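Chapter 10
Folding and Sorting Cloth at a Work Table
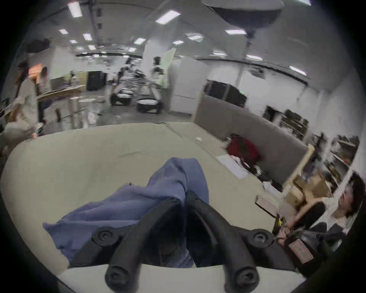
How much table does a person need to fold a cloth well?

Enough to lay the cloth out flat once, with a hand's width of bare surface left on every side. A table smaller than this can be used, but the cloth must then be folded in half in the air before it is set down, and the first crease is usually crooked. A crooked first crease carries through every fold that follows.

The earlier chapters dealt with washing, drying and pressing. This chapter takes up the work that comes next, when clean cloth has to be turned into flat, even pieces that can be counted, stacked and stored. The work is often done in a laundry room, but a great deal of it is done on ordinary tables in offices, workshops and schools, where other things are going on. A crumpled blue cloth may share the table with a sheet of paper and a red bag, with a partition behind and someone seated close by. Most of the rules in this chapter are meant for that kind of table.

By the end of the chapter you should be able to prepare a shared table for folding, open a crumpled cloth without stretching it, make the three basic folds, and set up a simple order of work for a mixed pile.

Terms used in this chapter

Face. The side of the cloth meant to be seen. On many plain cloths the two sides look alike, and the face is then the side without the turned hem.

Lead edge. The edge you pick up first. In this book the lead edge is always the one farthest from the folder.

Flap. Any part of a piled cloth that lies clear of the rest and can be taken hold of without disturbing the pile.

Peak. The highest point of a piled cloth. It is often near the middle of the fabric and seldom near a corner.

Closed edge. An edge made by a fold. Stacks are built with all closed edges facing the same way.

10.1 Preparing the table

A folding surface should be clean, dry and smooth. Light-colored tops are useful for dark and medium cloth, as loose threads and hems show up against them. White cloth is easier to see on a darker top. If the only table is pale and the cloth is white, lay a colored sheet down first.

Papers are the most common trouble on a shared table. A loose sheet slides under the cloth, gets folded into it, and is found weeks later on a shelf. Move papers to one side and put something on top of them. Bags should go on the floor or against a wall or partition, with the straps tucked in. Small items such as pens, clips and hand tools belong in a tray.

Check the edges of the table with your palm. A rough spot that is too small to see can still pull a thread. Wrap it with tape until it can be sanded.

Height matters more than most beginners expect. The surface should come to the level of the bent elbow or a little below. A desk meant for sitting is too low for standing work, and a person who folds at one for a whole shift will feel it in the lower back. At a desk, sit down, and keep the pile on the side of your weaker hand.

10.2 Opening a crumpled cloth

Cloth that has been dropped in a heap should be opened before anything else is done to it. The usual mistake is to take it by the peak and shake. This works for a small, light cloth. A large or damp one will stretch along the bias, and the corners will no longer meet.

Work in this order:

Find a flap and follow it with your fingers to a hem.
Follow the hem to a corner and hold it.
Keep that corner in one hand and run the other hand along the hem to the next corner.
Lift both corners together, let the rest of the cloth hang for a moment, and lower it to the table starting with the edge nearest you.
Smooth from the center outward with a flat hand.

If no hem can be found, turn the whole pile over once and look again. Do not dig into the middle of it.

Soft fabrics such as brushed cotton hold their wrinkles in rounded folds and open easily. Stiff fabrics hold theirs in sharp lines and may need to be pressed again. Chapter 9 gives the iron settings.

10.3 The three basic folds

The half fold brings the lead edge to the near edge. The thirds fold brings the lead edge two thirds of the way toward you and then carries the near edge up over it. The quarter fold is two half folds, the second made after the cloth has been turned 90 degrees.

Nearly every household and shop cloth can be stored with one of these or with a pair of them. Towels are commonly folded in thirds and then in half. Square wiping cloths take the quarter fold. Long table runners are folded in half repeatedly until they fit the shelf, and the creases are moved a little each time so that the fabric does not wear along one line.

Run the side of the hand along each crease once. Pressing harder does not make a flatter stack.

10.4 A case: the Bekwood linen room

The linen room at Bekwood serves a small conference center. It received 3549 pieces in December, all of them folded on two tables. The room had been sorting by color. Blue cloths went in one bin and white in another, with no regard for size, and the stacks leaned and fell.

The room changed to sorting by size first and color second. Each table was given one size at a time, and the bins were relabeled. The folders also began to square each stack at 19 pieces, the number that fit between two shelves with room for a hand above. Stacks stopped falling, and the weekly count took less time. A similar method is used at the Kirnik workshop, where the cloths are smaller and the shelves are set closer together.

Notice that the folds themselves were left alone. The trouble at Bekwood lay in the order of work, and this is the subject of the next section.

Before reading on, clear a table, take one square cloth and one long one, and practice the steps in 10.2 until both can be opened without shaking. Keep the two cloths at hand for section 10.5.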